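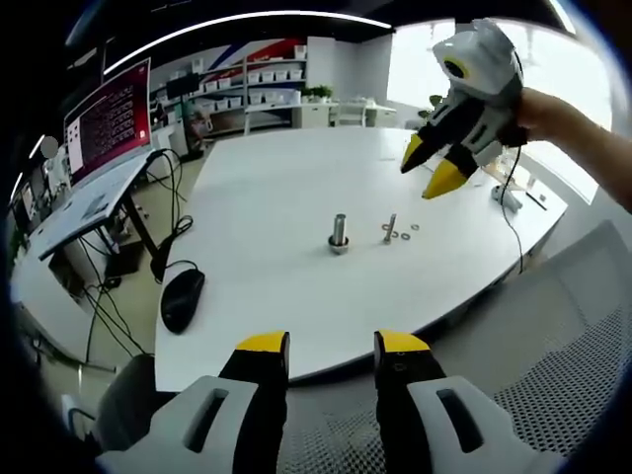 Working alongside the new assembly cells: your questions answered

Since the news went around in May that Ekside is bringing automated assembly cells into the hardware kitting room, a great many of you have stopped one of us in the hallway with a question. We have tried to gather them up here, along with the best answers we have today. Some of the answers are longer than you may want, so please skip around.

What exactly is being automated?

The small fastener work, to begin with: picking up bolts, nuts and washers, putting them together in the right order, and setting them down where the next person or machine can find them. It sounds like very little when you write it out. Anyone who has done it for a full shift knows otherwise, and those of you with sore thumbs were the first to say so when Signe Dahlgren came around asking which job you would most gladly hand over. The cells themselves come from Zilik, and the first 2 will go on the line side of the room.

How do the cells learn the job?

From people doing it. You sit or stand at the table with a hand-held gripper in each hand and do the work through the grippers — pick up the washer, bring it to the bolt, and so on — and the movements are recorded and used to train the cell. There is no programming on your part and you do not need to know anything about computers. Irén Major, who kitted by hand for years before any of this, is running the practice sessions and is a patient teacher.

Is it hard to use the grippers?

The first hour is humbling, we won't pretend otherwise. Two fingertips are a good deal fewer than you are used to, and flat washers on a flat table are everybody's least favorite. Most people find a rhythm by the second session. Slow and steady recordings are much more useful to us than fast ones, so please don't race the person next to you!

How many recordings are needed, and does everyone have to take part?

We are aiming for 2,000 good ones before the first cell goes live, split among whoever signs up. Nobody is required to do it. If you would like to try, put your name down with Irén, and if you try it and dislike it, tell her so and you will go back to your usual station with no hard feelings and no note in your file.

Am I being measured while I record?

No. The recordings are stored by session and not by employee name, and they are not used for performance reviews, pay decisions or scheduling. This was the point people raised most often, and it was written into the agreement with Zilik before anything was switched on. If you change your mind about a session, you have 72 hours to ask for it to be deleted, and you don't have to say why.

Will I lose my job?

We know this is the one you came to read. No positions in kitting are being cut as part of this project. What will change is what the positions look like. There will be less repetitive hand work and more checking, restocking, clearing jams and deciding what to do when a part is not as it should be. Lieven Meijer is meeting with each person in the group to talk through what they would like to move toward, and your hourly rate will not go down if your duties change. We can't make promises for all time, and we would rather say that plainly than have you read it between the lines, but any later change would be discussed with you first.

Is there training for the new duties?

Yes, and it is paid and on the clock. The basic cell operator course is given by Kozma in our own building. People who want to go further can take the maintenance course afterward. Aminu Igwe finished both last spring, and he is glad to talk about them over lunch.

I get wrist pain. Can I still record?

Please speak with Andor Illés before you sign up. The grippers are light, but holding your arms out over a table is its own kind of work. Sessions are kept short, the chairs adjust, and you may stop whenever you like, including halfway through a bolt.

What happens when the cell gets it wrong?

It will, quite often at first. For the opening weeks 100 percent of its output will be checked by a person before it leaves the room. If a cell stalls, press the stop button and call the shift lead. Please don't reach in to help it along, however tempting that is.

Where do I send a question that isn't here?

Drop a note in the box by the time clock, or catch Signe before the morning meeting. We add new answers to this page as they come in, and the question about the radio in the kitting room is still being looked into.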